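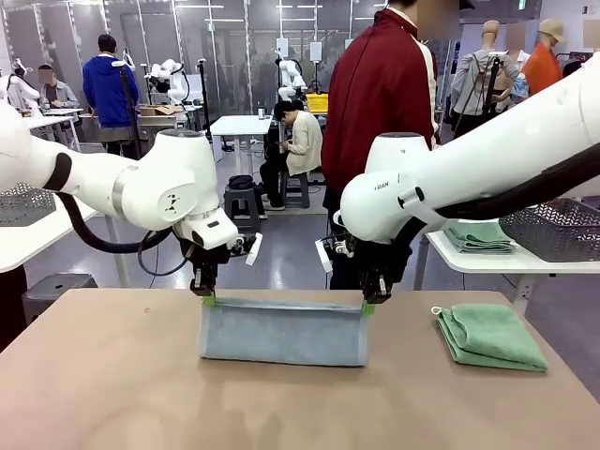

Towels are a rotten job for a machine, and I have wanted to see one do it well for years. The Plelline kit from Willell is a two-arm folding package, sold with its own grippers and a starter set of folding routines, and I got to spend a good long stretch watching it work. The first thing that won me over was the hold: each gripper takes a top corner, the edge between them goes taut, and the rest of the towel hangs down to the tabletop so the arms have something like a clean rectangle to start from. Those bright green pads on the fingertips are part of the kit, and I love them. Plain hard fingers tend to let terry slip, or bunch it up.

Hands on with the Plelline folding kit
By Senan Madigan
November 14, 2018

The October update added a view from down by the fingers, and it's my favorite part (I could have stared at it all afternoon). You get both green strips, the tabletop between them, and a very good idea of what the gripper is about to close on.

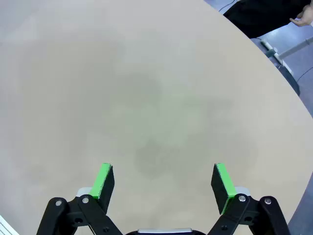

Veloso, who's been running the same kit since the update, told me the finger view was nice to have but the pads were what mattered, and that they should be checked every 60 folds and swapped at the first sign of wear. Fair enough! The pads do come off with 2 screws, so it's a quick job.

I also like how gently the arms go in at the end, one at each side of the finished bundle, to square it up. 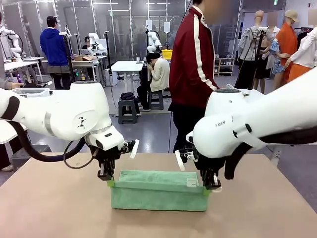 Price and what's in the box

The full package is $2,000 a month on a lease, arms included, with the Tekard control software thrown in. It's still slower than a person with a full basket, and thick bath sheets give it trouble. I'd happily go back for another look.

Sign up for our newsletter and get new features by email.

Contact us | Copyright 2018 | Back to top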